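Setcombe Simulation Environment for Nakow Arms
User Manual, Section 4: Setting Up and Running the Block Stacking Task

4.1 Purpose of this section

This section covers the setup of the block stacking task in the Setcombe simulation environment. It assumes that the software is installed, that the license file has been accepted, and that the default arm model loads without errors. If the arm model does not load, return to Section 3 before continuing.

The block stacking task is supplied with every license. It is used to check a new installation, to tune the gripper controller, and to record demonstration runs for policy training. Most of the settings described below also apply to the sorting and insertion tasks in Sections 5 and 6.

4.2 Before you start

Confirm the following:

- The workspace package and the block package are both listed in the Package Manager.
- The project folder is on a local drive. Network drives are supported for archived runs only.
- At least 20 GB of disk space is free.
- No other Setcombe session is open under the same user account.

CAUTION: If the environment is linked to a physical arm through the Pruitt bridge, disconnect the bridge before changing any scene setting. With the bridge active, a reset command in the simulator is passed to the hardware and the physical arm will move to its home pose at once.

4.3 Loading the workspace

1. Open the Setcombe console and select File, then New Session.
2. Under Workspace, select Lab Room.
3. Under Task, select Block Stacking.
4. Under Arm, select the model that matches your license. The pedestal mount is selected automatically for the table workspace.
5. Set Physics Rate to the default value. Do not change this setting on first use.
6. Click Build. The progress bar may pause while surface textures are compiled.
7. When the status line reads READY, click Home. The arm moves to its home pose above the table.

Note: The first build of a workspace takes longer than later builds. Compiled textures are kept in the cache folder until the cache is cleared or the software is updated.

4.4 Placing the blocks

Blocks are placed from the Objects panel. Each block carries a printed numeral, which is used as its identifier in the task file and in the run log.

1. Open the Objects panel and expand Blocks.
2. Drag the required blocks to the table. Keep them within the reach overlay, which can be switched on from the View menu.
3. Select each block and set its yaw. A yaw of 90 degrees turns the numeral a quarter turn away from its default direction.
4. Click Settle. The physics engine runs briefly so that each block comes to rest on the table surface.
5. Check the Contact column. Each block must show TABLE. If a block shows NONE, it is above the surface; click Settle again.
6. Click Save Layout and enter a name.

CAUTION: Do not place blocks so that they overlap. Overlapping bodies are pushed apart with high force at the first physics step and may leave the table.

Leave enough space between blocks for one finger to pass. The Clearance field turns amber when the spacing is below the limit for the selected gripper. An amber warning does not stop the run, but the grasp planner may choose an approach that touches the neighboring block.

4.5 Aligning the gripper

The alignment procedure sets the pre-grasp pose. In this pose the fingers point straight down and stand slightly open over the block to be picked.

1. In the Task panel, set Pick Target to the numeral of the first block.
2. Set Approach to Vertical.
3. Set Finger Opening to Auto. The opening is calculated from the block width plus a fixed margin.
4. Click Move to Pre-Grasp.
5. Switch to the side camera and check that the fingers are above the block and on either side of it.
6. If the gripper is off center, use the jog buttons to correct it. Use Fine mode for the last adjustment.
7. Click Store Pose.

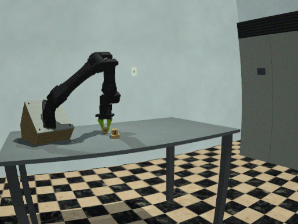 Bakevano Technical Publications
Setcombe User Manual, Section 4

With the fingers over the pick target and the block marked "2" close beside it, check clearance on the side facing the neighboring block first. The bright green fingers are easy to tell apart from the matte black arm in most camera views, and this color should be kept if camera images are to be recorded. Finger color can be changed under Appearance, but vision models trained on the default color may perform poorly after the change.

The fingers may hide part of the numeral on the pick target when viewed from the side camera. This has no effect on the task. The simulator reads block identity from the scene state and does not use the printed numeral. If your own vision model depends on reading the numeral, capture the reference image before moving to the pre-grasp pose.

Note: The arm casts a shadow across the tabletop when Shadows is set to On. The shadow can cross the block area and change the brightness of the surface there. For state-based training, Shadows may be set to Off to increase rendering speed. For image-based training, leave it On.

4.6 Running a single pick

1. Set Run Mode to Single.
2. Set Speed to 20 percent for the first run.
3. Click Start. The gripper lowers to the grasp height, closes, and lifts.
4. Watch the Grip Force trace in the lower panel. The trace should rise once and then hold level.
5. When the status line reads HOLD, click Place to lower the block onto the stack target, or Release to open the fingers at the current height.
6. Click Home.

If the trace rises and falls repeatedly, the block is slipping. Raise the grip force by one step and repeat the run. If the block tilts as it is lifted, repeat the alignment procedure in 4.5.

CAUTION: Release drops the block from its current height. In a linked session this command also opens the physical gripper. Lower the arm before using it.

4.7 Recording a batch

Batch mode repeats the task with small changes to the block positions. A batch can contain up to 715 runs on the standard license.

1. Set Run Mode to Batch.
2. Enter the number of runs.
3. Under Variation, select Position, Yaw, or both.
4. Enter a seed. The same seed and layout produce the same series of block positions.
5. Select the data to be recorded. Joint states are always recorded. Camera images and contact forces are optional.
6. Select an output folder and click Start Batch.

The Render Window can be closed during a batch. Camera images are still recorded with the window closed.

If a batch is stopped, completed runs are kept and the unfinished run is discarded. To continue, open the batch file and click Resume. Do not rename files in the output folder while a batch is paused.

4.8 Room and fixture settings

The Lab Room workspace includes a checkered floor, a plain back wall with a wall plate, and a grey cabinet to the right of the table. These are background fixtures. The cabinet doors do not open, and the wall plate has no function in the task.

The fixtures are collision bodies by default. To exclude them from motion planning, clear the Plan Around Fixtures box in the Room panel. The table and pedestal cannot be excluded.

Floor and wall textures can be varied between runs by selecting Randomize Surfaces. This option increases build time and is not recommended for the acceptance check in 4.10.

4.9 Troubleshooting

Code 12, Target out of reach. The pick target is outside the working area. Move the block toward the pedestal and click Settle.

Code 31, Finger contact before close. A finger has touched a block or the table on the way down. Check the spacing between blocks and repeat 4.5.

Code 87, Layout mismatch. The saved layout was made with a different block package. Open the layout, click Convert, and save it under a new name.

Arm does not move after Start. Check that the Pause box is clear and that the status line reads READY. If it reads WAIT, the Pruitt bridge is enabled but not connected. Disable the bridge or complete the connection.

Blocks shake on the table. The physics rate has been lowered. Restore the default value and rebuild the workspace.

4.10 Acceptance check

Load the supplied layout ACCEPT_A and run a batch of 20 at default speed, with Variation set to Position. The installation is accepted if the summary shows at least 90 percent of runs complete and no Code 31 entries. Export the summary from the Reports menu and keep it with the license record.

If the result is below the limit, clear the cache, rebuild the workspace, and repeat the check once. If the second result is also below the limit, send the summary and the session log to Bakevano support. Continue to Section 5 when the check has passed.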